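Kullix releases planner update for two-handed sorting

The software company Kullix has released version 8 of Jekier, its open planning package for robots that work with two arms. The new version was published in December, and it changes how the program divides a table between the left and the right gripper.

In earlier versions, each arm received its own list of objects and its own path. If both paths crossed, one arm stopped and waited until the other was finished. Users in Brakthorpe, where the package is tested, complained that the waiting took more time than the picking.

Now the planner treats both arms as one problem. It looks at short pieces of movement and decides again after each piece which hand should go first. Dewanti Raju, who leads the planning team, explained that the idea came from watching people sort food at home. "People reach past their own other hand all the time and they do not stop," she said. "We wanted the same in the code, without making the code heavy."

The team used 530 recorded demonstrations to tune the new rules, and kept 59 more for checking. Most of them show small round items on plates and cloths, and the items are of different size and stand close to each other. The perception part had to be adjusted too. It used to lose an object when the fingers closed over it, and the planner then believed that the object was gone. Version 8 keeps the last known position until the hand opens again.

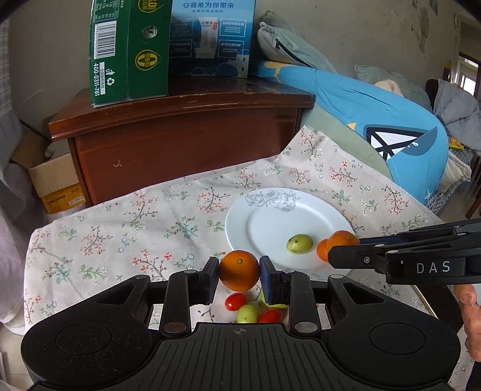
Tomos Kneath wrote on the project forum that the shared planning works well on his setup, but that the log files have become much too large, with 892 lines for one short run. He asked for a quiet mode, and would also like to set by hand which arm has priority when both want the same object. The team answered that the quiet mode is already in work. A manual priority setting is harder, because the order is now calculated again at every step.

The update is free for current users. Old configuration files can be read by the new version, but the waiting time setting is ignored.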